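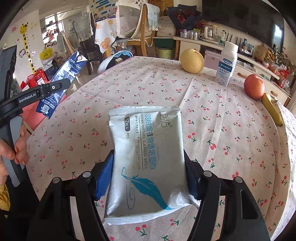
Down clothes cleaning wipes, pack of 12

Has anyone tried these on a puffer jacket? Mine has a greasy collar and I'd love to skip a full wash before Monday!
Zoler

Yes, and I'm a big fan! Open the jacket out flat on a table and wipe from the outside of the mark towards the middle, so you don't leave a ring. Go gently - two wipes did my whole collar. Then blot with a dry cloth and hang it up somewhere airy. Try a hidden bit first if it's a dark colour. I keep a pack in the car now, brilliant for cuffs too!
Ladi Dauda

baby wipes do the same job imo
Plekik

Lovely for fresh marks, but my old make-up stain needed a dab of washing-up liquid and a damp sponge first. After that the wipe lifted the rest - so pleased! Press the seal shut properly afterwards, mine dried out in 5 days.
Skomo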